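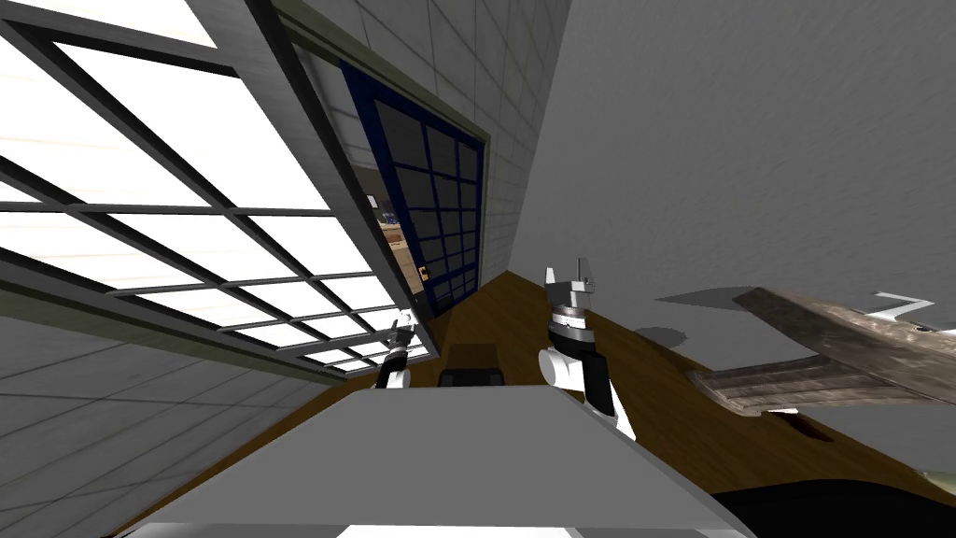

Getting the camera pose right in the simulator

I spent most of the last two weeks on one transform. It is the one that says where the camera is relative to the base of the left arm, and it was wrong in a way that took me a long time to see. I'm writing down what I did, mostly for myself, and partly for the two people who wrote to me after the January post asking how the randomized rooms were going.

The setup is the same as before. Two arms, one table, and a room picked from a list of indoor scenes. The controller runs on my desktop and talks to the simulator over a socket. I call the whole thing Irnine, which is the name of the first folder I ever put it in and has no meaning beyond that. The planner is a separate program called Okoth. It takes a joint state and a goal and gives back a path. Neither one is finished.

What I wanted from this round was a perception module that doesn't care where the camera is mounted. Up to now I had one fixed view, level, looking at the table from the front. Everything worked from that view, and I had started to suspect that it worked only from that view. So I wrote a sampler that moves the camera and also rolls it. The rolled views are ugly to look at. The window mullions run off on a diagonal and so does the floor, and you have to tip your head to make sense of the room. For a network that is supposed to find a black box on a table, I think they are a fair test.

The first problem

I made a batch of 306 views with the new sampler and ran the detector on all of them. It found the box in most of the level ones, as expected. In the tilted ones it did badly, and I assumed that was the network's fault. It had been trained on level views. I was ready to retrain and move on.

Before I did, I plotted the predicted box position against the true one, in the base coordinates of the left arm. I expected a cloud, because a network that is confused usually gives you a cloud. I got a curve. The error got bigger as the roll angle got bigger, and it did so very smoothly. A confused network doesn't produce a smooth curve. A bad rotation does.

So I stopped looking at the network and looked at the math.

Where the error was

The simulator gives the camera pose as a position and a quaternion. My code reads it, builds a four by four matrix, and inverts it to get from world to camera. Then there is a fixed rotation to go from the simulator's camera axes (looking down negative z, y up) to the ones my vision code uses (looking down positive z, y down). I had that fixed rotation on the wrong side of the multiplication.

With a level camera at the one position I always used, the wrong order gave an answer that was close to correct. The leftover difference was absorbed by an offset I had put in by hand last year. I remember adding that offset. I wrote a comment next to it that says "check this." I did not check it.

When the camera rolls, the two orders stop agreeing and the hand offset makes things worse. That was the curve.

The fix was moving one variable from the left to the right and deleting the offset. It took less than a minute. Then I spent two evenings finding every other place where I had copied the same line. There were copies in the data export, in the debug viewer, and in the script that draws the gripper outlines. The debug viewer was the most annoying, because it had the same mistake as the main code and so it always agreed with it. I would open it to check whether the overlay lined up, and it did, and I would go back to blaming something else.

I now have one file that does frame conversions and nothing else. All the other files import it. It has tests. The tests take random poses, project a known point, and compare the result to what the simulator reports for that same point. They would have caught this on the first day.

The second problem

With the pose fixed, I ran the same batch again. The curve was gone and what was left looked like ordinary noise, with a handful of large misses.

I went through the large misses by hand. A lot of them were views with the big window in them. The glass renders as bright white and covers a good part of the picture, and the auto exposure step in my preprocessing was reacting to it. It scaled everything down to keep the window in range, and the box, which is dark to begin with, ended up close to the same value as the dark parts of the grippers. With the box sitting between the two grippers, the detector would sometimes put its answer on the fingers.

I tried three things.

First I turned the exposure step off. That helped with the window views and hurt the dim rooms, so the total came out nearly the same.

Then I computed exposure only over the area where the table should be. Now that the camera pose is correct, I can project the corners of the table into the image and get a rough polygon. This worked well. It costs almost nothing, and it falls back to the whole image when the table isn't in view.

Last, I masked out the arms before running the detector. I know the joint angles, so I can render a silhouette of each arm and drop those pixels. This worked best of all on the misses where the answer had landed on a gripper. It also made me nervous, since it depends on the pose and the joint angles both being right, and I had just come off two weeks of the pose being wrong. I kept it but put it behind a flag. The flag is off by default.

Planning from the new views

The planner doesn't see images. It only gets the box position and the table as a slab. But once the box position was better, I noticed that Okoth was choosing strange paths for the right arm. It would swing out wide before coming back to the table.

The cause was an old safety margin. When the box estimate was bad, I had padded the box in the collision model so that the arms wouldn't plan through it. The padding was large enough that with both grippers near the box, the direct path counted as a collision and the planner went the long way. I cut the padding down to 2 centimeters and the wide swings mostly stopped.

I say mostly. There is still a case where both arms want to approach the box at once and the planner solves for one arm and then the other, in a fixed order. The second arm has to live with whatever the first one picked. A proper fix would plan for both together. I have tried that and it is slow, 23 seconds on my machine for a path that the one-at-a-time version finds almost at once. For now I run the fixed order, and if the second arm fails I swap the order and try again.

Obadia Nyamweya read a draft of this and asked why I don't just let the first arm retreat to a home position before the second one moves. The reason is that I want to get to tasks where both arms hold the same thing, and a retreat would throw away the first arm's position every time. For picking up a small box with one gripper he is right, and I may add it as an option.

Room clutter

One more note about the rooms. I was asked whether it matters that they have things in them the arms never touch: doors, tiled walls, a weathered wooden thing like a bench off to one side, shelves in the next room. I used to render on a plain background, and training was faster that way. The detector that came out of it would fire on any dark rectangle it saw once I moved to a real room. Door panes were the worst, and the dark blue ones set it off often. With the full rooms in training that has dropped a lot. The renders are slower and take more disk, and I think the trade is worth it.

I did cut the render count. I was making a new image every step of the simulation, and neighboring images were nearly the same. Now I keep one in 20. The results on the test rooms did not change enough to measure.

Tooling

Small things I added along the way, in case they are useful to someone doing similar work.

The viewer can now draw the axes of any frame by name. Red for x, green for y, blue for z. If I had done this a year ago I would have seen the camera axes pointing the wrong way.

Every rendered image gets a small text file next to it with the camera pose, both joint states, the room name, and the random seed. I can rebuild any view from that file alone. Before this I had only the seed, and the seed stopped being useful each time I changed the sampler.

There is a script named Arna that takes a folder of results and sorts it by error, worst first, and opens the images in that order. It is short and not clever. I use it more than anything else in the project.

What's next

I want to retrain the detector on the tilted views and see how much is left to gain now that the pose is right. I'd like to sample camera positions that move during a motion, too, so that the pose changes between steps. The socket connection adds a delay, and I suspect the pose and the image I get are sometimes one step apart. With a still camera that doesn't matter. With a moving one it will show up as an error — probably another smooth one.

I'll also go through the code and look for other comments that say "check this." I searched before posting and found four.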